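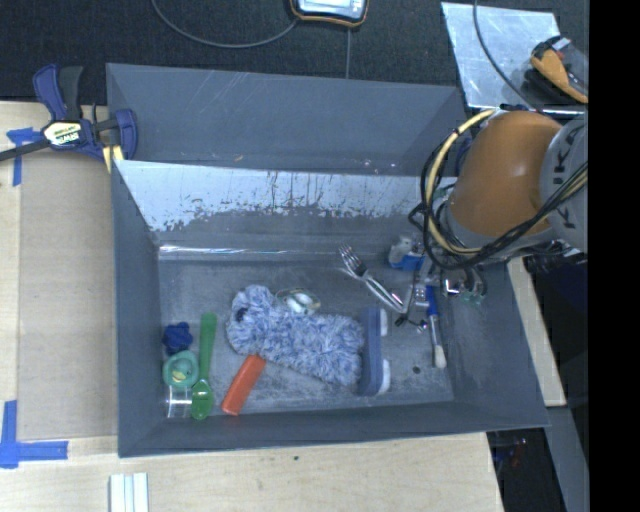

Clurnside Returns Centre

The Clurnside Returns Centre is a sorting and resale depot for household goods, operated by the firm Feltell on the eastern edge of Clurnside. It receives unsold and returned articles from shops, mostly small kitchen, cleaning and decorating items, and prepares them for resale or recycling. The centre is known locally for its early use of robotic picking from mixed bins and for the agreement under which the change was made.

History

The building was a seed warehouse until Feltell took over the lease. Sorting was done by hand at long benches, with each sorter emptying a bin, checking every article and placing it on one of several belts. The work was repetitive, and complaints of wrist and shoulder strain were common.

Trials of robot arms began under the operations manager, Narayanan Arumugam. The first picking cell entered regular service on 14 July 2018 and a second followed in August. Both run on Clukis, a control program written for the site by the engineering firm Kulkarni.

Operation

Goods arrive unsorted, so that a single bin may hold cutlery, brushes, dusters and small plastic articles. The arm lifts one article at a time and passes it to a belt for inspection. Thin metal utensils lying against one another, clear plastic and very small parts are the most frequent causes of a failed pick. After three failed attempts the cell stops and calls an attendant, who clears the article by hand. The 2 cells together handle up to 2,195 articles in a shift, against a planned figure of 2,000.

Effects on staff

No posts were lost when the cells were introduced, although 2 vacancies for sorters were left unfilled. Most bench sorters moved to inspection, repair or cell attendance. Attendants receive a higher hourly rate and must complete a course in safe entry, fault clearing and basic gripper care.

Opinion among the staff has been divided. Murali Nambiar, who represented the sorters in talks with Feltell, welcomed the fall in strain injuries but argued that attendants worked more alone than before and that their pace was set by the machine's calls. The agreement was later amended to allow attendants to change places with inspectors every two hours – a practice since extended to the repair benches.

Articles judged too fragile for the cells, chiefly glassware, are still sorted by hand.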